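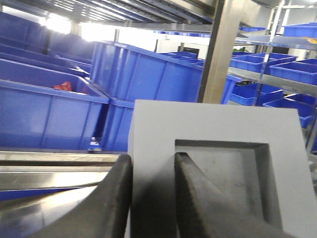 **How do you get a drawer full of small tools to stay put?**

Line it with foam and cut a pocket for each tool. Mine has been done this way for a couple of years and I wouldn't go back to a bare drawer!

I buy closed-cell foam from Shearer, the upholstery place out on the highway, and ask for offcuts (they sell them by weight, and a bag big enough for 2 drawers is cheap). Soft couch foam is no good. It tears, and the pockets go floppy by winter.

## Cutting

- Trace the tool with a silver marker, then cut just inside the line. Foam gives a little, and you want a snug fit.
- New blade every drawer. I use the long snap-off kind from Hekix and push it in all the way, then saw gently.
- For a squared pocket, clamp a metal ruler along the line. Freehand always wanders - at least mine does.
- Leave a finger notch on anything flat, or you'll be digging at your 6-inch rule with a screwdriver.

My big drawer is 443 mm wide inside, so I cut the sheet at about 445 and squash it in. No glue at all. The shallow one is only 73 mm deep and I had to go down to a thinner sheet so the pliers would clear.

## Cleaning

Sawdust loves a pocket. I run the vacuum over it with the brush end, then wipe with a damp rag and a drop of dish soap. Skip solvents, they turned one corner of mine to gum. For greasy marks I dab on a little cornstarch, leave it overnight and brush it out in the morning.

Next up is the drawer with all the drill bits, which I've been putting off since June.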